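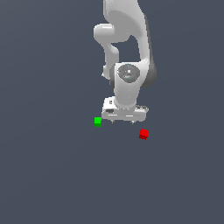
Before a robot arm goes anywhere near our packing benches, the people who work at those benches build its job in a simulator. We started doing it this way in May at the Brestell site, and I want to walk you through it, because it has changed how the whole crew feels about the arm (me included!). You don't need to be a programmer. You need a desktop computer, a free hour or two, and somebody who has done the task by hand for long enough to know where it goes wrong.

What you need

A simulator with an arm model that matches the one you're getting. We use Follano, but the steps are much the same in any of them.
The task written out on paper, in the words of the person who does it now.
Two people at the screen. One drives, one talks.

Step 1. Shrink the job

Our real job is sorting sample packs into trays, and it has 12 different pack shapes, two kinds of tray and a conveyor that stops when it feels like it. Do not build that first. Build two cubes, one red and one green, on a plain ground with nothing else around. Red stands for "pick this one." Green stands for "leave this alone." That's the whole world for the first session.

It feels silly for about five minutes. Then somebody asks, "So what does it do if it bumps the green one?" and you're off. That question came from Mercy Simiyu, who has run the sorting bench on the early shift for years, and it ended up as the first line of our test sheet.

Step 2. Look from the hand, not only from the ceiling

Open a second view and set it low, down by the fingers. From overhead, two cubes can look nicely clear of everything. Down low you find out how close a finger really is to the thing you wanted left alone. Check each cube against each finger and write down anything that looks tight.
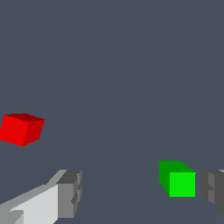

Low view from the gripper: green cube close to the right finger, red cube off to the left and farther away.

Let the bench people do this part. They spot tight gaps far faster than I do, since they reach into tight gaps all day long. When Mercy sees a bad approach she holds up her own hand and shows the angle she would use, and whoever is driving copies it. Half of our good settings came out of that - a person turning her wrist in front of a monitor.

Step 3. Set the approach and the grip

Bring the hand over the red cube, line the fingers up on either side, and lower it slowly. Set the speed to the lowest value first. Save the position above the cube as its own named point (ours is called "hover") so you can go back to it without redoing everything.

Then move the cube a little and try again. Turn it a little and try again. We do four placements with the cube square to the hand and then four with it twisted. If one fails, stop and talk about it before you touch a number. Kimutai Mutiso, our maintenance lead, keeps a notebook next to the keyboard for exactly this, and we've gone back to it more times than I can tell you.

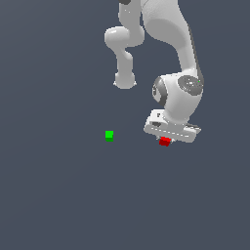
Give everybody a turn at the controls during this step, even the people who say they'd prefer to watch. Once you have lowered the hand yourself, the arm stops being a mystery that arrives in a crate. You also learn what it can't do, and that's a relief to anyone who has been told a machine will be doing "everything."

Step 4. Check the thing you're not picking up

With the fingers at the red cube, look over at the green one. Note where it sits and how far it is from the hand, and do it again at each saved point. A pick only gets a check mark on our sheet if the green cube stayed put from start to finish. We ran 51 picks before we were happy enough to swap in the first real pack shape.

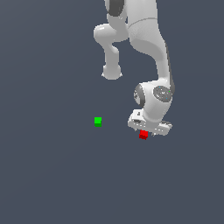
Check point for Step 4. Red cube directly under the hand, green cube well over to the left.

Step 5. Write down who does what

Please don't skip this one. On the same sheet as your saved points, write who can stop the arm, who can change a setting, and who decides that a pack goes back to being sorted by hand. At Brestell the bench lead decides all three. The sheet also says what the sorter's day looks like once the arm is running: loading trays, checking the odd shapes, and up to an hour per shift in the simulator trying out new packs.

That last item was Mercy's request, and it's my favorite part of the setup. She now teaches the session to the late shift.

Saving your work

Save the scene under a new name every time you change a placement. If you're on Follano, export the named points separately, as they don't travel with the scene file. Kimutai prints them and tapes them inside the cabinet door by the bench.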